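Robotics help > Hand-held grippers > Tracking and calibration

Left gripper pose jumps mid recording, right one fine

ratadero_bench
Clearing a plate off a table, two hand-held grippers, marker cube on each. Left one tracks ok and then the pose snaps sideways and comes back. Lost 6 takes out of 162 before I noticed. Right gripper never does it. Same software on both, Litholm tracker, default settings. Restarted twice, no change. Fluorescent lights overhead, if that matters. 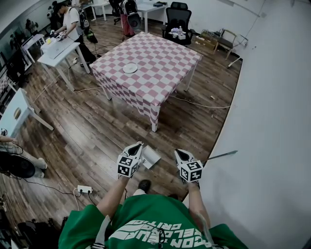

1 min read

Swapped the USB cables too - nothing. Is it the cube or the camera? Don't want to redo the whole batch if its just one bad setting.

pereyra_dan
Had this in August. Cube mount had worked itself loose, a hair of play, couldn't see it but you could feel it. Grab the cube and wiggle. If it moves at all, tighten and recalibrate that side, the old calibration is junk now. Also check the exposure isn't on auto. Ours was, and every time the hand turned up toward the tubes the marker washed out and the pose flipped. Lock it low, then redo one short take and
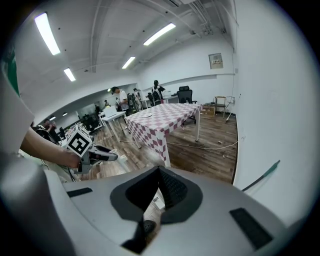 look at the frame numbers where it jumps. Ours went at 183 and again at 1,397, both with the wrist rolled over. If yours line up with the same wrist move its probably lighting. If they're all over the place I'd bet on the mount. And get the cables off the floor where people walk, one yank teh wrong way and you start over.

hanwood2
could be the lights. try turning them off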